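4. Setting up the Flimex player for movie night
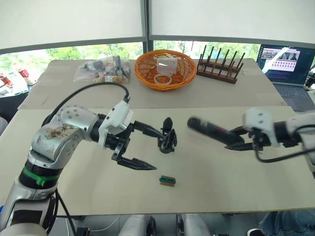 Fig. 4. Left arm over the tabletop, gripper open.

Complete section 3 first. If the Kestar screen is still leaning against the couch, you have not completed section 3.

1. Put the player on a flat shelf with the vents facing out. A stack of DVD cases does not qualify as a shelf, however long you have owned them.

2. Connect the player to the projector with the cable supplied. Use the socket marked IN 2. The other socket is for the service technician, who is very fond of it.

3. Switch on the projector, then the player. Wait for the Kamath menu to appear. It opens with a short fanfare that cannot be turned off. We have asked.

4. Open Picture > Size and enter the width of your screen in inches. The largest value accepted is 150. Entering 200 will not give you a bigger screen.

5. Open Picture > Motion and choose Film. The factory setting, Smooth, makes a costume drama look like a cooking show.

6. Play the Gristham test reel (menu item 73). It contains a candlelit hallway, a car chase and a man whispering in a barn. Adjust Brightness until you can make out the hallway walls, and Dialog until you can follow the man. What he says is of no importance to the set-up.

7. Press Save. Pressing Back also leaves the menu, but discards everything you did in steps 4 to 6.

Note: Subtitles are stored per disc. If you lend a disc to a friend, your settings stay with the player - the disc may not be so lucky.

Caution: Do not look into the lens while the projector is on. Do not cover the vents with a blanket, even during the scary parts.

If the picture is upside down, see section 6, Ceiling mounting.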